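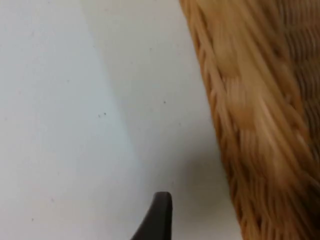
Wicker basket shedding on a white tabletop — seal it or replace it?

Posted in: Storage and Small Furniture

mkwilder
3 Jun 2018
I have a rectangular wicker basket, rounded corners, braided rim, that lives on a white matte table. I paid 8 dollars for it at Oyelaran. Every few days I find small dark specks on the table next to it. I wipe them up and more arrive. The weave looks sound to me and no strands are broken on the outside.

Options as I see them: clear lacquer, a liner, or a different basket. It holds the kids' loose blocks, so whatever goes on it has to be safe for that.

Shabani Kombo
Where on the table do the specks land? If they follow the outline of the base, it's the base. If they're scattered, it could be ordinary dust that you only notice against white. I'd rule that out before putting a finish on anything.

mkwilder
Scattered, mostly to one side. I haven't turned it over yet.
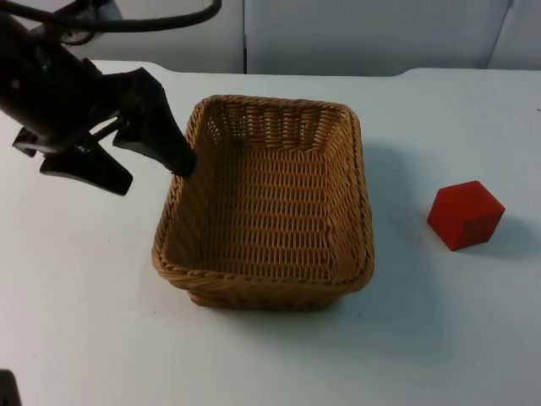
The inside walls are a tight over-under weave, thin strands, with a more open section near the top of the far wall. The rim is slightly darker than the rest and rougher to the touch. Blocks go in and out over that rim all day, so if anything is wearing, I'd look there first.

tallgrass_2
Lacquer. Two thin coats of water-based satin, light sanding of the high strands in between. I did 3 of these in September and they have not dropped a thing.

Yichen Su
I'd argue against lacquer on a basket that gets handled. Wicker flexes at every crossing. A film finish cracks at those points and then you have lacquer flakes on the table as well as fiber. It holds up on a chair frame. Thin woven walls move too much.

Try this first:

Vacuum inside and out with the brush attachment, along the rows and then across them.
Go over it with a damp cloth, not a wet one.
Let it dry for 2 days out of direct sun.
Trim loose ends flush with nail scissors. Don't pull them.

Then put it back on a clean table and see what turns up.

tallgrass_2
Mine flex and they haven't cracked. You are describing what happens with thick coats.

Yichen Su
Possibly. How old are they, and what do they hold?

tallgrass_2
Under a year. Towels.

Yichen Su
Towels don't hit the rim.

Shabani Kombo
Agree with Yichen on the rim. Braided borders collect grit between the strands, and every knock lets a little out. A soft toothbrush gets in there better than a vacuum does.

A liner will catch what falls inside the basket. It does nothing for the outside wall.

pellerin319
Different suggestion: put a tray under it. Plondum makes a shallow one, and the specks stay in the tray. It takes no drying time.

mkwilder
A tray takes up table space I don't have. The blocks get sorted next to the basket.

Turned it over this evening. The base is fine, no frayed ends. I tapped the rim over a sheet of white paper and got a fair amount of grit, dark, same look as what was on the table. So it's the rim, or mostly the rim. Toothbrush tonight, damp cloth after that, and the blocks can sit in a mixing bowl until it's dry.

tallgrass_2
And then lacquer.

mkwilder
No lacquer for now. If it's still dropping grit after the cleaning, I'll test some on the underside.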